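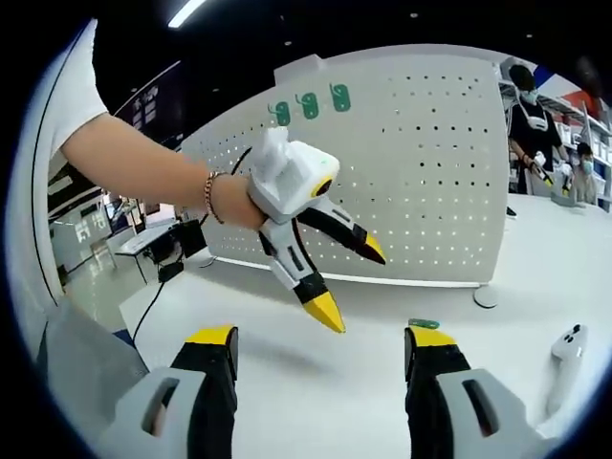
Skello's new report says reading on a phone wrecks your memory for what you read. I got through all 47 pages of it (on a phone, for the record) and I don't buy it.

The study had 300 people read one chapter, half on paper and half on a screen, then take a quiz 16 minutes later. The paper group did a little better. From that the authors jump to "lasting changes in attention." Lasting how long? They never tested anyone again.

Pritchard made the same leap back in May, and Druller's reply was the right one: a bad quiz score tells you somebody skimmed. People skim newspapers too. My father skimmed everything, and he never owned a screen smaller than a TV.

Maybe the brain story is true. I'd like to see a second quiz before I start worrying about mine.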